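Kategorie: Werkstattbesuche / Automatisierung

Zu Besuch in der Gemeinschaftswerkstatt Drusard: Armaufbau mit Simulation

Die Werkstatt Drusard öffnet im Januar ihre Räume für Gäste. Gezeigt wurde unter anderem das Projekt Fillik, ein Tischaufbau mit Gelenkarm und Parallelgreifer. Vor jedem Lauf an der Hardware wird die Bewegung in der Simulation geprüft. Die Steuerung läuft über Nasution, eine Eigenentwicklung der Gruppe mit derzeit 1236 Zeilen.

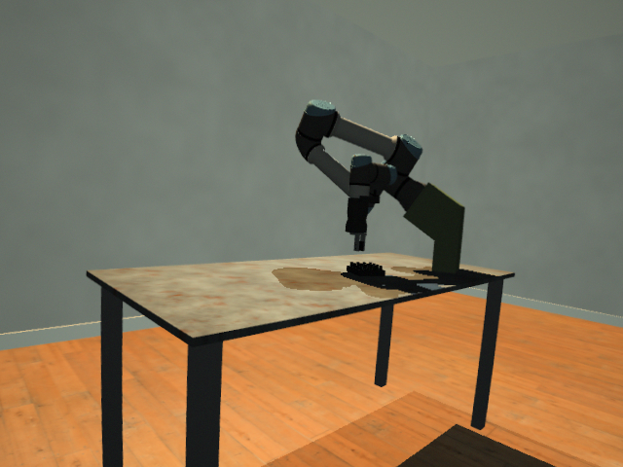 Fillik soll kleine Teile anfahren, greifen und in eine Ablage setzen. Der Bahnplaner fährt zunächst eine Position oberhalb des Teils an, danach folgt der senkrechte Abstieg. Im Modell steht der Sockel am Rand der Tischplatte, der Greifer hängt mit annähernd geschlossenen Backen über der Platte, das schwarze, gezahnte Teil liegt ein Stück neben dem Sockel. Für diese Phase sind 600 Zeitschritte angesetzt. Kollisionen zwischen Unterarm und Sockel bricht Nasution mit Fehlercode 9 ab.

Die Bildauswertung heißt Dadesine und arbeitet auf der Ansicht entlang des Greifers. Probleme bereiten harte Schattenkanten, die der Segmentierer als Objektkonturen liest. Die Gruppe variiert deshalb Lichtrichtung und Textur; der letzte Satz umfasst 341 Ansichten. Auf der gefleckten, steinartigen Platte liegen dunkle Schattenflächen direkt neben cremefarbenen Bereichen, der Kontrast fällt dort entsprechend hoch aus.

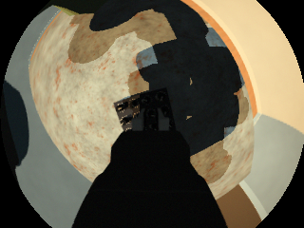 Übertragung auf die Hardware

Der reale Arm war demontiert, Gelenk zwei wird neu gelagert. Die Kalibrierung zwischen Kamera und Flansch erfolgt bisher von Hand. Ein Skript dafür ist in Arbeit. Quelltext und Stückliste liegen auf dem Werkstattserver und können vor Ort kopiert werden.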